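4.2 Entretien de la pince et usure des mors

La pince Nultar a été montée selon la procédure de Fekier, qui prévoit de remplacer les garnitures des mors tous les 400 cycles. Nous n'avons trouvé aucune mesure à l'appui de ce seuil. Pryor l'a repris tel quel en février - à tort, selon nous - et la première paire a été déposée à 279 cycles, après 2 prises manquées sur le même ourlet. 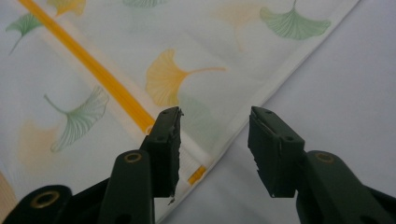
Figure 16. Mors ouverts au-dessus d'un drap plié à motifs de ginkgo. Les bords intérieurs des deux garnitures sont ébréchés.

L'usure visible sur la figure 16 se concentre sur les bords en regard, ceux qui pincent le tissu. Il serait tentant d'y voir la cause des échecs. Fu a pourtant relevé des prises correctes avec des garnitures tout aussi abîmées, et l'ouverture n'avait pas été réétalonnée entre les deux séries. Tant que ce contrôle manque, nous déconseillons de fixer un intervalle de remplacement. L'inspection des bords avant chaque série nous paraît moins arbitraire - sans que nous puissions en chiffrer le bénéfice.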